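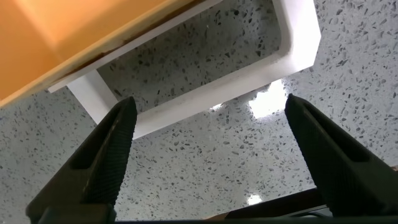 Recording Pick-and-Place Demonstrations with the Wrist Camera

Applies to: Manipulation Lab, second project
Software: Alta 4
Maintained by: Tamsin Nepia

Each team records its own demonstrations for the bread task and trains a policy from them. The steps cover one recording session, from powering on the arm to handing over the files. Teams that have already passed the jog test can skip to step 2.

Before you start

You need a lab account, the team key for the arm cabinet and a session slot in the booking sheet. Slots are 90 minutes. One student teleoperates, one runs the recording laptop. Swap halfway through the slot if both of you need the hours.

Set the arm to the Edet profile, which limits speed and joint torque for student use. Do not record with any other profile. Episodes from different profiles have different action scaling and cannot be mixed in one training set.

Step 1. Home the arm and check the fingers

Release the emergency stop, wait for the solid green light and run the homing routine. Keep hands off the counter until it finishes.

Open and close the gripper fully three times. Both fingers should arrive together. If one lags, stop and write it in the log. Wipe the textured faces with a dry cloth. Alcohol leaves a film on them and the grip gets worse for the next team.

Step 2. Check the wrist camera

Open the live view in Alta. Both fingers must be visible with the gripper open, one on each side, with clear counter between them. If one finger is missing from the view, the mount has rotated. Loosen the two clamp screws, turn the mount and tighten again.

Lock exposure and white balance after the lights have been on for five minutes. The speckled counter is polished and throws back the ceiling lights as white patches at some arm angles. With automatic exposure on, these patches make the rest of the picture jump between dark and bright as the arm moves. Set exposure manually so that the texture on the fingers is still readable, and accept a blown-out patch on the counter.

Step 3. Lay out the objects

The task uses two slices of toy bread, one dark and one light, and the wooden unit with the white handle. Put the unit at the far left of the counter with the handle facing the arm. Put both slices toward the wall, flat on the counter, with a gap between them.

Vary the slices from one episode to the next. Rotate the light slice, move the dark one a few centimeters, and change the gap. Leave the unit alone for the whole session. A policy trained on one fixed layout will fail in grading, where Paavo Hakala sets the slices himself.

Other props go on the side shelf when they are not part of your task. 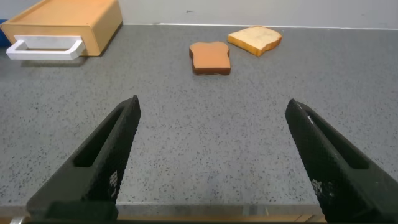 Step 4. Record a start pose

Move the arm to the start pose: fingers open, tips pointing across the counter toward the slices, nothing in the grip. Save it under your team name. Every episode begins from this pose. Small differences from run to run are fine and even useful, but the fingers must be fully open when the recording starts.

Hold still for one second after pressing Record. The trimming script looks for this pause and will cut into the motion if it is missing.

Step 5. Teleoperate one episode

Approach the dark slice first. Come in low, at a shallow angle, and line up the gap between the fingers with the near crust edge. Close slowly. Lift 5 cm, carry the slice to the target zone, lower, open, and back away in a straight line. Repeat for the light slice.

Things to avoid:

- Dragging a slice along the counter to line it up. The policy learns the drag.
- Pausing in mid-air while you talk to your partner. Long pauses teach the policy to stop.
- Correcting a bad grasp more than once. Discard the episode and start again.

Press Stop only after the arm is back at the start pose.

Step 6. Review and label

Play each episode back at double speed. Mark it Success, Partial or Discard. Check the first frame in particular: both slices should be in view past the fingertips, and the unit should be in the upper left. 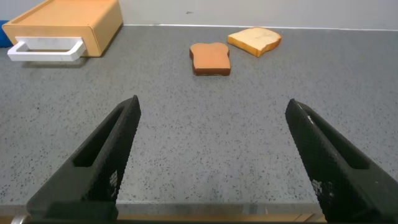
Wrist view with the gripper open and both slices toward the back of the counter.

Discarded episodes stay on the disk. Veikko Pelkonen uses them for the failure detection exercise in October.

Step 7. Export

Run the export script from the Funach folder and choose your team's dataset. The script reports the number of frames and any gaps in the joint data. A single grasp-and-place episode with two slices should not go over 1,000 frames. Anything longer usually has a pause in it - go back and look before you upload.

For reference, last year's longest episode had 2,647 frames and most of it was a stationary arm. It was left in the training set, and the resulting policy hovered over the dark slice until the time limit.

Upload by 9 p.m. on the day of your slot. Return the slices to the drawer marked 4, park the arm, press the emergency stop and lock the cabinet.

Questions about Alta go to Marjatta Seppälä. Hardware faults go in the log first, then to Tamsin.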